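ok so I finally went down the rabbit hole on how my favorite ajvar gets to my corner store, and it's a whole saga. thread!

**1/** The brand is Gellus. Small-ish company, makes spreads, mustard and a mayo I would eat with a spoon. For years you could only get it if your aunt packed it in a suitcase. Now three stores near me carry it and I wanted to know how that happened.

**2/** Turns out they signed with a distributor called Murkurico last January. Murkurico runs one big chilled warehouse out in Dodden and sends trucks from there to 588 stores. Five eighty-eight! I figured it was maybe a couple dozen delis.

**3/** The mayo and the cream spreads go on the cold trucks. Ajvar and mustard ride with the dry goods, so they show up on a different day. That explains why my store always has one and never the other – I thought they were just bad at ordering (sorry, guys).

**4/** Smallest order a store can place is 34 cases, mixed however they like. My guy splits his with the bakery next door, and the bakery sells the mild ajvar on little rolls. Go early on Saturdays.

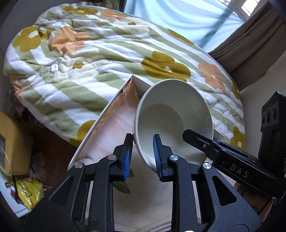

*white bowl, off-white on the inside, thin gray line at the rim*

**5/** Price check, because people always ask: the big jar is up to 82 cents cheaper at the stores that get a weekly drop. Same jar, same label. The ones on the monthly route charge more and I don't love it, but I get it, it's a long drive.

**6/** Oh and there's a budget line now called Ok. Yes, that's the name. The Ok mustard is fine on a hot dog. The Ok mayo is too sweet for me and I won't be buying it again. My sister likes it, so who knows.

**7/** They're adding 101 more stores next, mostly north of Dodden. If you're up that way, ask at the counter and tell them you want the HOT ajvar, the one with the dark lid. Stores only bring in what people ask for.

**8/** Still trying to find out if the pickled peppers are coming over too. I emailed Gellus twice. Will add to this thread if they write back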